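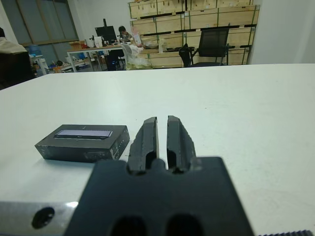 Protokoll der Sitzung der Arbeitsgruppe Trinkwassernetz, September

Beginn: 18:30 Uhr
Leitung: Birsen Uçar
Protokoll: Michalis Tsakiris

TOP 1 Protokoll der letzten Sitzung
Ohne Änderungen genehmigt.

TOP 2 Leitungsabschnitt Melby
Der Abschnitt ist 673 m lang, Bestand Grauguss DN 100. Bei der Druckprüfung wurde ein Abfall oberhalb des zulässigen Werts festgestellt, die Schadstelle ist noch nicht eingegrenzt. Uçar schlägt eine Korrelationsmessung zwischen den Schiebern 11 und 14 vor. Tsakiris weist darauf hin, dass Schieber 14 schwergängig ist und vorher gangbar gemacht werden muss.
Beschluss: Messung in der Nacht auf Sonntag, Absperrung ab 23 Uhr. Einstimmig.

TOP 3 Hausanschlüsse
Von 58 Anschlüssen im Gebiet sind 40 auf PE umgestellt. Für die übrigen liegt das Angebot der Firma Vasilakis vor. Die Position Oberflächenwiederherstellung ist darin pauschal angesetzt - eine Aufschlüsselung nach Asphalt und Pflaster wird nachgefordert. Vergabe vertagt.

TOP 4 Zählerschacht Tastton
Der Rückflussverhinderer schließt nicht vollständig. Austausch durch Firma Nasanov, Einbaulänge vorab prüfen. Die Schachtabdeckung bleibt.

TOP 5 Verschiedenes
Der Spülplan für die Endstränge wird neu gefasst, Entwurf durch Tsakiris. Die Bestandspläne liegen weiterhin in zwei Fassungen vor - maßgeblich ist bis auf Weiteres die ältere.

Ende: 20:10 Uhr

0 Kommentare · 11 Mal geteilt

Ähnliche Beiträge
Hydrantenprüfung: Termine und Sperrzeiten
Protokoll der Arbeitsgruppe, Juni
Merkblatt Hausanschluss

Diese Website verwendet Cookies. Einstellungen ändern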